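3.2 Seating as a storage surface

The survey form used in Section 3.1 treated seating and storage as separate categories, following the inventory scheme of the earlier Plarneck study. During coding it became clear that this separation did not hold for shared living rooms. Of the 38 rooms in the Prosstead sample, 27 had at least one portable item resting on the main sofa at the time of recording, and in 20 of these the sofa held more portable items than any table or shelf in the same room. We therefore recoded all sofas under a joint category, "seat/holding surface," and applied the item classes listed below to everything found on them.

Four item classes were used. Class A covers carried items, meaning bags and purses that leave the home with a person and return with the same person. Class B covers garments and loose textiles that are not part of the upholstery. Class C covers charging equipment, including cables, adapters and portable power supplies. Class D covers all remaining objects. Cushions, bolsters and fixed or removable armrest pads were coded as part of the sofa and were not counted in any class, even where residents later told us that they moved them every day.

Coders marked an object as uncertain when its function could not be settled from the recording alone. Uncertain objects were assigned to Class D by default and flagged in the coding sheet. They were not reassigned on the basis of the interviews, which took place separately and in several cases after the room had been rearranged.

Figure 4 gives a typical case. A white handbag with black handles rests near the center of the seat (Class A), and a black cloth or jacket is draped over the far left of the sofa (Class B). A small black device on the seat, likely a charger or power bank, was coded as Class C together with the cord that runs from it, and so was the thin white cable crossing the sofa toward the right. The red object leaning against the back cushions was flagged as uncertain and coded as Class D. The gray armrest cushion at the right end was not counted.

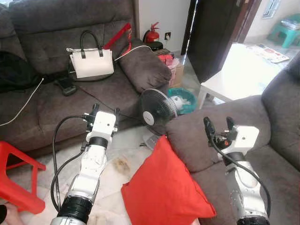 3.3 Cables and the position of outlets

Charging equipment was the class that varied most between rooms and the one that residents had most to say about. We recorded the visible course of each cable in three parts: the end nearest the outlet, the surface or surfaces crossed, and the end nearest the device. Where a part was hidden by furniture it was entered as "not observed." No attempt was made to infer a connection between a cable and an outlet when the plug itself was out of view.

In 24 of the rooms, at least one cable crossed the seat of the sofa. The crossing was usually lengthwise, parallel to the back cushions, and less often from the front edge of the seat to the floor. Lengthwise crossings were associated with an outlet beyond one end of the sofa. The room in Figure 4 belongs to this group – the wall outlet is to the right of the sofa, past the armrest cushion, and the thin white cable runs toward that side. A second white cable hangs down the left edge of the seat, and its source was entered as not observed.

Outlets directly behind a sofa were rarely reported as being in use. Residents described them as hard to reach, and several had pushed the sofa against the wall before noticing that an outlet was there. This agrees with the furniture placement results in Section 2.4, where the wall opposite the window was the preferred position for the largest piece of furniture regardless of the electrical layout.

Floor crossings were recorded separately, as they bear on walking routes through the room. Standing fans, floor lamps and small heaters were the devices most often placed within the open floor area. A fan in the middle of the room divides the floor into two narrower paths, and residents who kept one there through the warm months reported stepping around it without regarding it as an obstacle. When asked to sketch the room from memory, most of them left the fan out or drew it against a wall.

3.4 Objects kept at the wall

The strip of floor between the end of a sofa and the nearest wall or corner was coded as the end zone. It was measured from the outer face of the armrest and extended to the first door, wall return or fixed piece of furniture. End zones are too narrow for seating and too visible for long-term storage, and the objects found there were correspondingly mixed. Cardboard boxes were the most frequent entry, followed by bins, folded chairs and safety equipment.

Safety equipment deserves a separate remark. Fire extinguishers were found both on brackets and on the floor, and the form did not at first distinguish between the two. After the January round we added a field for mounting and a second field for clearance, defined as whether the extinguisher could be lifted straight out without moving any other object. In Figure 4, the extinguisher stands against the wall behind the armrest cushion, with a cardboard box and other objects lower down and close by. The coders disagreed about clearance for this room, and the entry was left open.

Waste bins were coded by position relative to the main walking route and not by their distance from the sofa. The teal bin behind the fan in the same figure, lined with a white bag, was entered as "on route, middle of room." Bins with liners were counted as in use whether or not any contents could be seen.

3.5 Resident accounts

Interviews were conducted by Jae-hoon Woo using a fixed list of open prompts. Residents were asked to name the place where they put down a bag when they come in, the place where they charge a phone in the evening, and the place where they leave a jacket that will be worn again the next day. The three answers were compared with the coded recording of the same room.

Agreement was highest for bags. Residents who named the sofa almost always had a bag or purse on it in the recording, and those who named a hook or a chair near the door usually did not. Agreement for jackets was lower. Several residents named a closet or wardrobe although a garment was coded on the sofa, and when this was raised they described the garment as being "on its way" to somewhere else. One resident of the Fultia building put it in these terms: "It lives in the bedroom. It just spends the week out here."

Answers about charging were the least stable. Many residents named two or more places, and a few said that the device was charged wherever the cable happened to be. Residents in the Yoo building, where the living rooms have a single outlet on the long wall, tended to name the sofa first and to describe one end of it as "the charging side." The seat at that end was used less for sitting, according to the same residents, although this could not be checked against the recordings.

We draw two points from these accounts for the layout proposals in Section 4. The first is that the sofa works as a short-term holding surface with preferred positions for different classes of item, and that these positions depend on the outlet and the entrance door. The second concerns the item count itself. A room with many objects on the sofa was not necessarily described by its residents as untidy, and the correlation between the Class A to D total and the self-rated order of the room was weak in all three buildings. Garments had the strongest effect on the rating – cables had almost none.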